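About Tirnenum

Tirnenum is an independent water testing laboratory. We analyse drinking water, bore water, rainwater tank samples and treated effluent for councils, farms, food processors and private households. The laboratory occupies two floors of a former wool store at Oliveck, with sample receival at ground level and the instrument rooms upstairs.

Background

The business began as a single-bench operation run by Theophilus Kpodo, an analytical chemist who had worked in municipal water supply. Early work was almost entirely bore water from grazing properties: salinity, hardness, iron, manganese and nitrate. Microbiology was added when a neighbouring dairy processor needed E. coli results inside a working day and could not get them from the city. That capability now makes up the larger share of the workload.

So-yul Yang joined as a microbiologist and is now Laboratory Manager. She is responsible for method validation, staff training and the authorisation of reports. Theophilus remains Technical Director and still handles most enquiries on groundwater chemistry.

What we test

The current schedule lists 70 parameters. The main groups are:

Physical: pH, electrical conductivity, turbidity, true colour, total dissolved solids, suspended solids.
Inorganic: major cations and anions, alkalinity, fluoride, ammonia, nitrate, nitrite, reactive phosphorus.
Metals: total and dissolved, including arsenic, cadmium, chromium, copper, lead, nickel and zinc.
Microbiological: total coliforms, E. coli, enterococci, heterotrophic plate count.

Organics, pesticides and radiological parameters are subcontracted. Subcontracted results are marked as such on the report, and the name of the laboratory that did the work is given beside them.

Sampling and receival

Most errors in water analysis are introduced before the sample reaches a laboratory. Bottles are supplied by us, pre-preserved where the method calls for it, and should not be rinsed before filling. Microbiological bottles contain sodium thiosulfate to neutralise residual chlorine. Fill these to the shoulder and leave an air gap so the sample can be mixed. Bottles for dissolved metals should be filtered in the field at 0.45 micron where possible. If that can't be done, leave the bottle unpreserved and note it on the form.

Each batch must come with a completed chain of custody form. We need the sampling point, the time of collection, the sampler's name and the tests required. Where the form and the bottle label disagree, the batch is held and the client is phoned.

Microbiological samples are accepted until 2 pm on weekdays and should arrive chilled, with ice bricks, in a closed esky. Samples that have frozen are rejected for microbiology but can generally still be used for major ions.
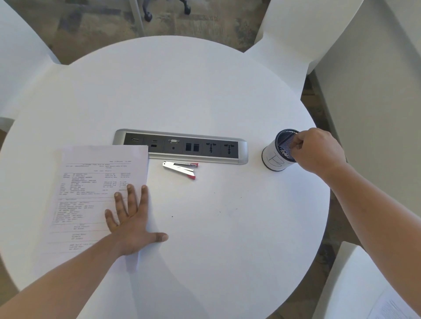 How long does a standard bore water analysis take?

Results for the standard bore suite are issued 15 working days after receival. Microbiology is reported separately and sooner, as the incubation step fixes the timing. A priority service is available on the inorganic suite at a surcharge, subject to instrument time, and should be booked before the samples are sent.

Quality system

Every analytical batch includes a method blank, a laboratory duplicate, a matrix spike and a control sample of known concentration. Acceptance limits are set for each method and reviewed every October against the previous year's control charts. A batch that falls outside limits is repeated. If there is not enough sample left to repeat it, the result is reported with a qualifier and the client decides whether to resample.

Measurement uncertainty is available for all quantitative methods on request. It is printed on the report by default where a result lies close to a guideline value. Results below the limit of reporting are shown with a less-than sign and are never reported as zero.

Records are managed in Nyarko, our laboratory information system. It holds the custody form, raw instrument data, calculations and the authorised report under one batch number. Amended reports carry a new revision number and state what was changed.

The Nandness monitoring program

Alongside commercial work, the laboratory supports long-term groundwater monitoring in the Nandness catchment. The program covers 255 bores on private land. Landholders collect the samples themselves after a short training session, and we carry out the analysis at cost. Parameters are limited to conductivity, pH, nitrate and standing water level, the last being measured on site with a dip meter. Individual results go only to the landholder. Summary data by sub-catchment is released once a year with bore locations removed.

Scope and limits of our advice

We report what was found in the sample as received. We can explain a result, compare it with the relevant guideline and suggest follow-up testing. We do not sell filters, softeners or disinfection equipment, and we don't recommend particular suppliers. Questions about health effects should go to a doctor or the local public health unit.

Contact

Bottle orders and quotes are handled by the front office at Oliveck. Please state the water source, its intended use and the number of sampling points. Technical questions about an issued report should quote the batch number printed at the top of the first page.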